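Notebook, bench side — 27 August 2020

Sash job for the Lockyer model, continued. Writing this up mostly so Atieno has something to argue with when she gets back.

Where things stand. The little windows are craft sticks, outer rectangle plus crossbars, with translucent sheet for the panes. The sticks are fine. Light, cheap, straight enough if you throw out the bananas in every bundle. What I don't trust is the joints, and I trust the clamping plan even less.

Nassoro's plan, for the record: lay the big C-clamp flat on the table, set the window on it, close the jaws lightly across the sticks and leave it until the glue grabs. His argument is that cast iron is flat and heavy and stays put, so the clamp is the jig and the weight at once. My argument is that the body of a C-clamp was never machined to be a reference surface. It has a rib and a parting line, and it's painted. Anything you square against it is square to the paint.

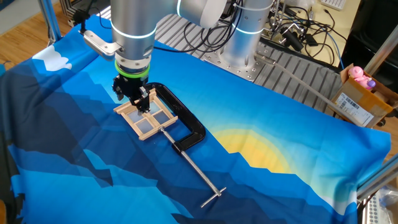
Second complaint is scale. The screw on that clamp is made for pulling two-by-fours together. A quarter turn on the T-handle is nothing to the clamp and plenty to a craft stick. Nassoro says you stop as soon as the pad touches. Fine, but the pad swivels, and when it swivels it takes the stick with it. I tried it on a scrap frame on my own bench before lunch and the near corner walked out of square while I was still telling myself I'd barely turned the thing. One scrap frame proves little. I still don't like it.

He pointed out that in February we did the Nallau shutters with spring clips and half of them came out like potato chips. True. I'd blame the glue for that, or the amount of it, and he blames the clips. Neither of us wrote down which batch of glue we used, so that argument is going to run forever. Please, everybody, write the batch down.

On glue: the Koketti tube says it grips in 200 seconds. I don't believe a number that tidy. It doesn't say at what temperature, or on what wood, or how thick a bead. The Vivik white glue makes no promises on the label at all and I like it better for that. It's slower and it fogs the panes less. I'd sooner wait.

The tablecloth. Mountains and a big yellow sun, very pretty, and I grumbled about it when it went down. It's slick enough for a frame to slide when you lean on a joint, and the print is all diagonals, so your eye has nothing to line an edge up with. Twice I thought a frame was crooked and it was the mountains. Use the steel square. Don't judge anything by eye on that cloth. In its favor, pale sticks show up well against the blue, and dried drips are easy to find.

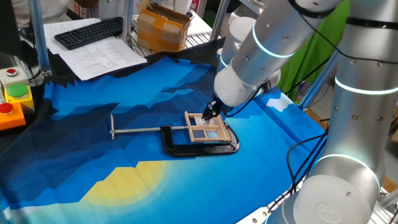 Window frame and C-clamp on the blue cloth, screw and T-handle out to the left.

Panes. Atieno wants them glued in before the crossbars go on, to hide the edges. I see why. It also means any glue that creeps gets sandwiched where you can't reach it with a swab. My preference is crossbars first, let them set, then sheet from the back with two dots per side. It looks worse from behind, but who is going to look at the back of a model window? She'll say the client will. The client has so far looked at the front of one door.

Also unresolved is whether the crossbars should be notched or just laid across. Laid across is quick and gives you a bump you can feel with a thumbnail. Notched is neat and takes the strength out of the stick exactly where you need it. The drawing shows them flush. The drawing was made by somebody who doesn't have to cut them.

We have a box of 2000 sticks and the Lockyer people have started talking as if that means we can afford to experiment. It means we can afford sticks. The hours come out of the same place as before.

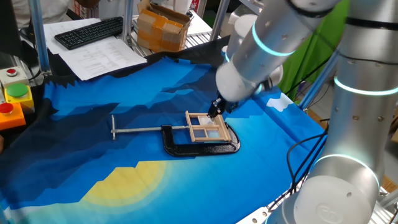 If we do stay with the big clamp, I want a strip of scrap between the pad and the frame, and wax paper under any joint that sits over the iron. Glue on black paint peels off all right. Glue on a clean stick that has picked up black paint doesn't. Screw greased sparingly, please. Oil got on a shutter last time and nothing would stick there afterward.

To try next:
Two frames with the Vivik glue, same day, one in the big clamp with the scrap strip and one under a flat weight with no clamp at all.
Check both with the square the next morning, diagonals too.
Write down the batch.

Nassoro has bet me a coffee on the clamp. I took the bet, though I expect both frames will come out slightly off and we'll each claim to have won.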